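Grendavora Preisdaten Haushaltsgeräte

Datenkarte zum Preisdatensatz für Waschmaschinen, Trockner und Geschirrspüler. Gepflegt von Benjamín Troncoso und Enda Tully, herausgegeben von Vement.

Inhalt

Der Datensatz umfasst 2.000 Angebotszeilen aus Onlineshops. Jede Zeile entspricht einem Angebot zu einem Abrufzeitpunkt. Ändert ein Händler den Preis, entsteht eine neue Zeile; alte Zeilen werden nicht überschrieben.

Felder

angebot_id: fortlaufend, ohne Bedeutung außerhalb des Datensatzes
modell: Modellbezeichnung des Händlers, unverändert
modell_norm: bereinigte Bezeichnung, Großbuchstaben, ohne Leerzeichen
bauart: toplader, frontlader, trockner, geschirrspueler
fuellmenge_kg: Dezimalpunkt, bei Geschirrspülern leer
preis_cent: Bruttopreis als Ganzzahl
versand_cent: leer bedeutet unbekannt, 0 bedeutet versandkostenfrei
haendler: Kürzel gemäß haendler.csv
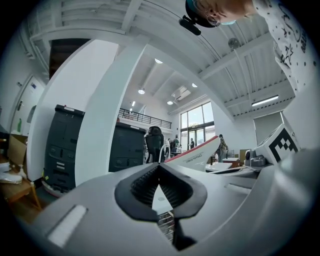 Abb. 1: Handgreifer mit weißem Finger, daneben Markerwürfel

Erhebung

Die Abrufe laufen täglich um 4:00 Uhr über das Skript abruf.py. Je Lauf werden höchstens 500 Produktseiten geladen, zwischen zwei Anfragen an denselben Händler liegen 2 Sekunden. Gutscheine und Preise nach Anmeldung bleiben unberücksichtigt. Gebrauchtgeräte werden über das Zustandsfeld der Shops ausgeschlossen — fehlt es, bleibt die Zeile erhalten.

Bereinigung

Die Zuordnung von modell zu modell_norm erfolgt regelbasiert. 40 Zeilen ließen sich nicht eindeutig zuordnen und wurden von Horacio Palma manuell geprüft; sie tragen in der Spalte pruefung den Wert m. Farbvarianten gelten als eigene Modelle.

Bekannte Einschränkungen

Der Händler Kotstead weist bei Topladern teilweise das Bruttogewicht als Füllmenge aus. Werte über 20 kg sind vor der Auswertung zu filtern. Bündelangebote mit Zwischenbausatz sind nicht gekennzeichnet.

Änderungen

September: Spalte versand_cent ergänzt, Händler Arancibia aufgenommen. Doppelte Zeilen mit identischem Zeitstempel entfernt.

Fehlerberichte bitte mit angebot_id und Händlerkürzel an Enda Tully.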